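Stotley Skills Building, ground floor teaching rooms
Walk-through checklist, January, with my comments

Walked Thursday, starting 7:30 in the morning before the first class. Pejman Ansari came with me for the first half and had to leave for a delivery. Same form as last time, except I've moved the comments under each item so you don't have to flip back and forth. OK means OK. FIX means somebody needs to do something. WATCH means I don't love it but I'm not writing a work order.

1. Entrance and corridor

1.1 Doors open fully and close on their own: WATCH
The main door closes fine. The inner one still hangs for a second or two before it latches, and when the heat is on it sometimes doesn't latch at all. I pushed it six ways and couldn't get it to misbehave on demand, so I can hardly ask anyone to fix it.

1.2 Corridor clear to full width: FIX
Boxes again! Mallico delivers to the corridor if the storeroom is locked, and the storeroom is locked until 8. Can we please give the driver a door code, or ask them to come later? Pejman moved the boxes while we were there, so the corridor was clear by the time we left, but I'm marking what I found.

1.3 Corridor lighting: OK
I got 300 lux at waist height by the notice board. No dead tubes. The one outside the restroom that used to buzz has been swapped and it's lovely and quiet now.

1.4 Exit signs lit: OK

1.5 Fire extinguishers in place, tag current, pin in: OK
All good. The one by the stairs has a coat hook right above it, and of course it had a coat on it. I moved the coat. If it's yours, it's on the chair in the office.

2. Floors and trip hazards

2.1 Floor dry, no lifting edges: FIX
There's a seam coming up between the sink and the second bench in the big room. I can get a fingertip under it. It was taped last time and the tape is gone, so this time I'd like it glued, please. Until then I've put down one of the yellow signs.

2.2 Mats lie flat: OK
The new ones are heavier and they stay put. Good purchase.

2.3 Extension cords: FIX
We have one running across the walkway in the small room to feed the label printer. I know, I know, the printer only comes out on prep days. Prep days are when everybody is carrying trays. Either move the printer to the outlet on the window side or get a proper cord cover.

2.4 Stools: WATCH
The stool with the wobbly foot ring is back in circulation. I tied a red tag to it in the fall and I'm guessing the tag fell off or got pulled. If it can't be repaired I'd rather see it thrown out than tagged a third time.

3. Lighting at the benches

3.1 General bench lighting: OK
Our own target for close work is 800 lux at bench height and the big room came in at 795, with the blinds down and everything switched on. I'm passing it. I used the Lehtinen meter, which was new batteries and all, so I trust the number.

3.2 Task lights aim and hold position: FIX
The arm on the end bench droops. You aim it, you let go, and it slowly looks at the floor.

3.3 Even light across the work area: WATCH

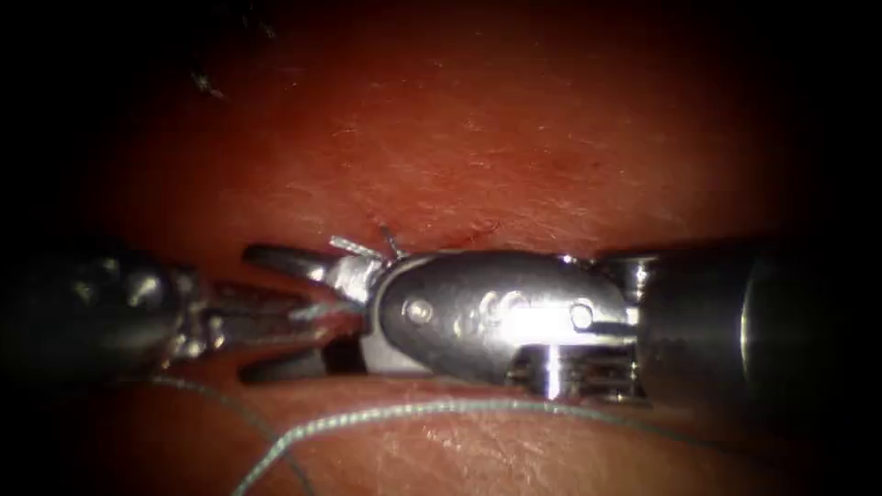

Evenness is the item people skip, and I get why, because a bench looks bright enough when you walk up to it and the meter agrees as long as you hold it in the middle. Move the meter out toward the edge of the tray, though, and the number can drop like a stone. Look how the light sits on that tissue: bright in the center, where the two instruments meet just under a short incision, and nearly black by the time you get to the corners. If all your attention is on the middle then fine. But a dropped needle doesn't land in the middle, and neither do scissors when you set them down without looking. So on our benches I'd like whoever sets up to switch on the overheads as well as the task light, and to take the task light back a little if it's making a hot spot. Jitendra Kanaujia has been doing it his way for years with the task light pulled in tight and the overheads off, and he and I have agreed to try mine for a month before either of us says anything more about it.

3.4 Glare: OK
The shiny steel trays used to throw light straight into your eyes on the window side. With the blinds half down it's no problem.

3.5 Emergency lights come on at test: OK
All of them, and they stayed on for the full test. I stood in the big room in the semi-dark eating a granola bar in the corridor doorway (not at the bench, before anyone writes in) and it was plenty to find the exit by.

4. Sharps

4.1 Sharps containers present at every bench: FIX
The end bench didn't have one. It was in the small room, sitting on the windowsill. Containers don't travel. If the small room needs another one, ask me and I'll order it.

4.2 Containers below the fill line: FIX
Two were right at the line and one was over it - not by much, but over is over. I closed that one, dated it and put it in the locked cupboard. Whoever teaches the last class of the day, please look at the containers before you turn the lights off. It takes no time at all.

4.3 Needle count sheets filled in: WATCH
Mostly. The morning groups are great at this. The evening groups write a number going out and then leave the coming back column blank, and a blank could mean "all back" or "we forgot" and I can't tell which. Write the number even when it matches.

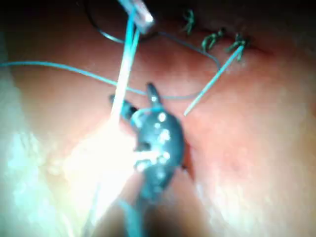
Blue suture looped around the upper part of a grasper jaw, pink tissue behind.

4.4 Suture and needle packs stored flat, in date, oldest at the front: WATCH
In date, yes. Oldest at the front, no. The new packs had been put in on top of the old ones, so the old ones were never going to get used. I rearranged the drawer and it took longer than the rest of section 4 put together. There were also a few opened packs tucked in at the side with no label. Those went in the trash, and any needles went in a sharps container.

4.5 Blades removed with the remover and not by hand: OK
I watched the start of the 9:00 class and saw everyone use it. Very pleased.

4.6 Loose thread ends cleared from benches and floor: FIX
It sounds fussy and I'll own that. But thread ends get into stool casters, and they wind around and around until the wheel stops turning. I spent part of my morning with a seam ripper on my hands and knees. Sweep first, then mop, please. Mopping first just glues them down.

5. Sinks, eyewash and first aid

5.1 Eyewash runs clear, caps in place: OK
Ran it for three minutes. A bit of rust color for the first few seconds and clear after that. It's supposed to be run weekly and the sheet shows it has been, so thank you to whoever has been initialing it with the tiny heart.

5.2 Path to eyewash clear: FIX
There was a cart in front of it. You have to imagine doing it with your eyes shut.

5.3 Hand soap and paper towels: OK

5.4 First aid box stocked: FIX
Short on the small adhesive bandages, as always. The large ones never get used and we have enough of those for a decade. I've asked for more small ones and told the supplier to skip the rest of the kit refill.

5.5 Incident book in its place: OK
One entry since the last walk-through, a pinched finger in the cupboard door. Already dealt with.

6. Cold storage and cleaning products

6.1 Refrigerator at 4 degrees Celsius or below: OK
It read 4 on the dial and 4 on my own thermometer. The old unit was never that agreeable.

6.2 No food in the refrigerator: FIX
A yogurt. Come on, folks.

6.3 Door seal clean and closing all the way around: WATCH
It closes, but the bottom corner is getting stiff. I wiped it down and it was a little better.

6.4 Cleaning products labeled and in original bottles: FIX
The Driltlow is fine in its own jug. The spray bottles filled from it are the problem, because the marker rubs off the moment they get wet. Two had nothing readable on them. I emptied those and rinsed them, and I've left a roll of the waterproof labels on the shelf above the sink.

6.5 Gloves in all sizes: WATCH
Plenty of large. Medium will run out before the next order if the evening class is full. There's a spare box of mediums in my office, behind the door, and you can take it without asking.

7. Waste and end of day

7.1 Waste streams separated: OK
Much better than last time! The new lids helped. I did fish one paper cup out of the wrong can.

7.2 Lids close without pushing: OK

7.3 Bench tops wiped and dry: WATCH
Three benches good, one sticky. It may have been tape residue. I cleaned it and didn't lose sleep over it.

7.4 Closing sheet signed: FIX
Not signed on two evenings. I've moved the clipboard to the hook next to the light switch so you have to reach past it on your way out.

Who does what

Floor seam, drooping lamp arm, cord cover: I'm sending the work order today.
Delivery times and the storeroom door: Pejman will call Mallico.
Bench light trial, overheads on: Jitendra and me, starting with the next morning group.
Sharps containers, count sheets, closing sheet: everybody who teaches in these rooms.
Yogurt: gone.

I'll do the FIX items again on my own before the next full walk-through. If you think I've marked something wrong, write it on the printed copy in the office and I'll go look.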